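The week the arm let go

If you came past bay 2 in the last fortnight and wondered why the packing arm was sitting there doing nothing while I muttered at a laptop, I owe you an explanation. It's a bit of a saga, so grab a cuppa.

Some of you will know we've been trialling the arm on the Tirkden orders, picking small bagged items out of a tote and popping them in cartons. It had been going well! I'd even told the Reststead people we'd be ready to show them something in June (I do this to myself every time). Then on the Tuesday, partway through a run, the gripper opened by itself in mid-air and dropped a bag on the bench. Didn't throw an error, didn't slow down. It carried on to the carton with nothing in its fingers, did a lovely careful placing motion with thin air, and went back for the next one.

One dropped bag, fine. We wrote it up and kept going. By smoko it had done it again, and after lunch it did the opposite and refused to let go, so that Dalva Coutinho, who was on the bench, reached in to free the bag. The arm was paused. It wasn't locked out. It stayed put and she's perfectly all right, but those are two different things and we all know it, me included, and I was standing right there holding a clipboard and said nothing. So that's the bit of this story I'm least proud of. Dalva hit the stop herself a second later and we shut the trial down for the day.

Then came the hunt for the fault. I was convinced it was software, because it's always software when I want to blame somebody in another building. We rolled back the last update and ran 100 empty cycles, open and close, open and close, and it behaved like an angel. Put it back to actual reaching and it dropped something in the first few minutes. Edivaldo Assunção came over from maintenance, watched it for a bit with his arms folded and asked whether it only played up when the wrist was turned right over. I hadn't noticed. He had it in one!
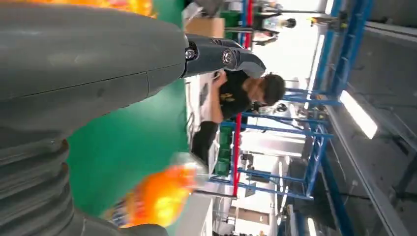
Hands up at the gripper, with the blue racking behind.

What he found was a connector on the gripper cable that hadn't been pushed fully home. With the wrist upright it made good contact. Roll it over and the cable pulled just enough for the signal to drop out, and our settings told the gripper to go to its default position whenever that happened, which might be open or might be stay-as-you-were depending on where it was in the cycle. Meanwhile the arm had no idea and kept on its merry way. I'd last had that connector apart when we swapped the fingers over, so I think we can guess who didn't hear it click.

We've reseated it, put a proper strain relief on the cable, and changed the program so that losing the gripper signal stops the whole arm. It also checks it's holding something before it heads for the carton. Since then it's done 700 picks with the wrist going every which way and no drops, so I'm cautiously cheerful.

The bigger change is for people. From now on you don't put a hand near the gripper until the arm is locked out and your own tag is on the isolator. Paused doesn't count, and that goes for a stuck bag, a crooked carton or a label you just want to straighten. If it costs us a few minutes, it costs us a few minutes. I've redone the card on the bench and there's a spare set of tags in the top drawer, with more on order.

If you've had a near miss of your own on any of the machines, please tell me, even if it was ages ago and nothing came of it. I'm at the bench most mornings, or leave a note in my tray. The Reststead visit is still on for June, and I'll need two people to help me tidy up beforehand.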